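Gripper Comparison Gallery
Jokness Centre for Applied Handling
Home / Projects / Mandagi Bench Study / Gallery
Last updated 2/24/21

The Mandagi bench study compares two grippers and their controllers on ordinary household articles. It is run by the Jokness Centre for Applied Handling for member organizations that are considering an arm for light sorting, packing or assistive work. This page accompanies the written summary and is intended for readers who wish to see the working arrangement before they request the full data set.

Notes on the equipment, the method and the main findings are grouped under the headings that follow. Terms used in the summary carry the same meaning on this page.

Equipment under comparison

The first gripper is the Fluletik, an electric model with parallel fingers. Its fingertips are replaceable and were supplied in a firm and a soft grade. The Centre used the soft grade for all recorded attempts and kept the firm grade for calibration.

The second is the Indix, which closes by suction and is fitted with a single cup. Its pump is mounted away from the arm and joined to the wrist by a flexible line. The line was re-routed early in the study after it was found to limit wrist rotation on one side. All attempts recorded before the change were repeated.

Each gripper was driven by the controller sold with it. The Centre considered using one controller for both, and a short trial was made, but neither maker's force settings could be reproduced faithfully on the other's unit. The comparison is therefore between complete sets as a purchaser would receive them.

Set-up and method

Trials ran for eight weeks, beginning in September. Articles were laid out on a table within reach of the arm, and the layout was changed between runs according to a written schedule. Some layouts were open, with clear space on every side of each article. Others were close, so that the gripper had to come down beside one article in order to reach another.

A run consisted of a fixed number of attempts on a single layout. An attempt was scored as a success when the article was lifted clear of the table, held, and set down in the marked area without damage. Attempts in which the article was lifted but slipped before placement were entered separately as partial. Contact with a neighbouring article was logged whether or not the lift succeeded.

The full record contains 2949 attempts, of which 1532 were made with the Fluletik. The remainder were made with the Indix. The totals differ for the reason given under Limits of the study.

Operators were instructed not to adjust an article once a run had begun. If an article rolled out of reach, the attempt was closed and the run continued with the next article on the list.

On the bench: the arm extended over a close layout, with the gripper end just above the articles near the front of the table. A white plastic cup stands upright and a clear bottle lies on its side, with a black rectangular article set down to its lower right. The green bowl is farther back, beside the upright part of the arm.

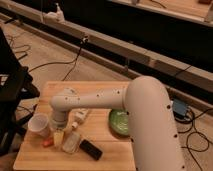 Which gripper is better suited to a mixed table of household articles?

The Fluletik is the better choice where articles vary in shape and are close together, and the Indix is the better choice where most articles have a flat, sealed upper surface. A site that handles both kinds in equal measure should expect to change grippers or to accept a lower success rate on part of its work.

Shape and position mattered more than weight throughout the study. Light articles were as likely to be missed as heavy ones, and for thin plastic the lower weight was a disadvantage, as the article tended to shift when first touched.

Findings by type of article

Cups and open containers. The Fluletik gripped these by the wall or across the full width. Gripping by the wall was more dependable, but it required the rim to be located accurately, and errors in height were common until the table surface was measured again. The Indix could not lift an open container from above and was tested only on upturned ones. Results for upturned containers were good.

Bottles lying down. Both grippers were affected by rolling. The parallel fingers centred the bottle as they closed, which corrected small errors in position. The suction cup did not do this, and a slight offset was often enough to break the seal. Labels with raised edges made matters worse. The Centre recommends that bottles be presented in a shallow tray if suction is to be used.

Flat articles. The Indix performed well on smooth flat articles and needed little preparation. The Fluletik had difficulty with anything thinner than its own fingertips. Operators found that approaching along the longer side helped — the wider contact reduced twisting during the lift.

Bowls. Rims of moderate thickness suited the Fluletik. Deep bowls required a change of wrist angle, and the controller was slow to accept it. The inside base of a bowl was a suitable surface for suction where it was level and unmarked, though the cup had to be lowered past the rim, and this left little clearance.

Soft or crushable articles. These were included at the request of members who prepare food. The soft fingertips left marks on several items at the default force and on very few once the force had been reduced. The Indix left no marks on firm-skinned items but could not hold porous ones.

Findings on the controllers

The two controllers differ in how they report a failed grasp. The Fluletik unit compares finger position with the expected width and raises a warning if the fingers have closed too far. This worked for rigid articles and gave false warnings for those that compress. The Indix unit reads line pressure, and its warnings were prompt and seldom wrong.

Set-up time was shorter for the Fluletik. Its menus are plain and the stored profiles may be copied from one arm to another. The Indix requires the pressure threshold to be set again whenever the cup is replaced, and the procedure is described in two separate manuals that do not agree on the order of the steps. The Centre has written its own one-page procedure, available to members on request.

Emergency stop behaviour was reviewed for both sets. On a stop, the Fluletik holds its last position and keeps the article. The Indix releases when power to the pump is lost. Sites that handle breakable or heavy goods above a walkway should take this into account when planning the cell.

Camera placement

Camera placement was kept the same for both grippers. A fixed view gave repeatable measurements but was blocked by the arm in certain positions, chiefly when the arm reached across the table toward its far side. Articles close to the base of the arm were the most often hidden.

Clear plastic was the most difficult material to locate. Highlights on a bottle were at times read as its edge, and the grasp point was then placed to one side. More even lighting reduced the fault but did not remove it. Members intending to handle clear articles are advised to run their own lighting trial before choosing a gripper, as a poor grasp point will affect either type.

Limits of the study

The Indix was out of service for part of the schedule while a replacement pump seal was obtained, and fewer attempts were made with it as a result. Comparisons in the summary are given as rates for this reason.

Only one arm was used. The wrist speed and the path of approach were held constant, and a different arm may give different results, especially in close layouts. Wear on the fingertips and the cup was inspected but not measured — a longer study would be needed to say anything useful about service life.

The articles were chosen to represent what members handle. They were not a standard set, and the results should not be compared directly with figures published elsewhere.

Use of this gallery

Material on this page may be reproduced for teaching and internal training, provided that the Jokness Centre for Applied Handling and the Mandagi bench study are credited. Commercial use requires permission in writing.

Members may request the attempt log, the layout schedule and the force settings through the member library. Requests from other organizations will be considered and should state the intended use. Corrections to this page may be sent to the projects office.

Back to Projects
Mandagi Bench Study: Summary
Mandagi Bench Study: Layout Schedule
Member Library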